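Chapter 4

Weights and Measures: Does the Handicap Work?

What this chapter covers

The theory of the handicap and the claims made for it. How a rating is set and changed. Why the evidence is weaker than racing people like to think. Key terms: rating, weight-for-age, top weight, out of the handicap, dropping in grade.

4.1 A promise made to the slow horse

Most races run in Britain and in many other places are handicaps. Each horse is given a rating, the rating is turned into a weight, and the better horse carries more lead than the worse one. If the sums are right, the whole field should reach the line together. They never do, of course, and racing has had a long time to think up reasons why.

The usual defence is that the handicapper can only work with what he has seen. A horse runs, a number is written beside its name, and the number goes up or down after the next run. Faults are put down to the horse (it has improved, it has gone sour, it hated the ground) and very seldom to the number. Students should be wary of any system in which every wrong answer is somebody else's fault.

Take the track at Trerthorpe, a flat left-handed oval with a short run-in. In 1948 its managers gave over nearly the whole card to handicaps, on the promise that finishes would be closer and crowds bigger. The crowds did grow for a while. So did crowds at football grounds, cinemas and seaside piers in the same years, and it is hard to see what the weights had to do with those. The finishes are another matter. The course kept a record of winning distances, and we shall look at it in 4.3. For now it is enough to say that the course's own yearbook printed the three closest finishes of the season and left out the rest.

4.2 What a pound is worth

The whole scheme rests on an exchange rate. So many pounds of weight are held to equal so many lengths at a given distance, with fewer pounds to the length as the trip gets longer. Trainers quote the scale as if it had been handed down on stone. In truth it is a rule of thumb, and the same rule is applied to a big, heavy-topped gelding and to a filly who could walk under his belly.

Then there is the question of how the weight is carried. A heavier jockey moves with the horse, or a good one does. Lead in a saddle cloth does not move with anything. Many riders say they can feel the difference. The scale takes no notice of it, and the studies that claim to have settled the point tend to be small. One often-quoted trial at the Clanalau training centre used 68 gallops over a single summer, all on the same strip of grass and with most of the horses drawn from one yard. It found no difference between live and dead weight. It would have been surprising if it had found anything at all.

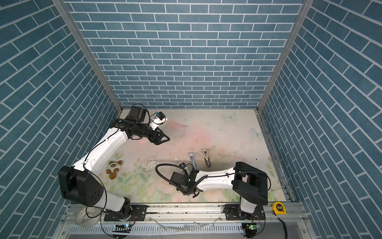
A reader of the first edition, writing from Salem, objected that this was unfair on the Clanalau trial, which at least put horses on a gallop and timed them, while the authors of textbooks sit at desks and pick holes. The letter went on to say that any trainer can tell you what seven pounds does to a horse in the last furlong, and that a lifetime of watching should count for something.

It does count for something. What it counts for is less clear. Trainers remember the horse that was beaten a neck under top weight, and they remember it for years. The one that won easily with the same burden is filed away as a very good horse, and the weight drops out of the story. A belief that gathers up its successes and forgets its failures will feel like knowledge to the person who holds it. The point about desks is taken.

4.3 Looking at results

A fair test would ask whether handicaps finish closer than races run at level weights. This sounds simple and is not. Level-weight races often draw small fields with one outstanding horse in them, and no one is startled when that horse wins by six lengths. Handicaps draw large fields of horses who were much alike to begin with. Put a dozen middling animals in a race with no weights at all and you might well get a close finish.

The Trerthorpe record covers 184 handicaps. Before you turn to the table at the end of the chapter, write down what you would expect the typical winning distance to be if the weights worked well, and what you would expect if they did nothing. Many students find that their two answers are nearly the same. If yours are, the table cannot help you choose between them, and you should say so in your notes.

A second case, the Zulotov Stakes, is more useful. It was run for years at level weights, then as a handicap, over the same course and in the same week of July. The change in the finishes was small. The change in the betting was large, and the reader may want to think about which of the two the organisers were after.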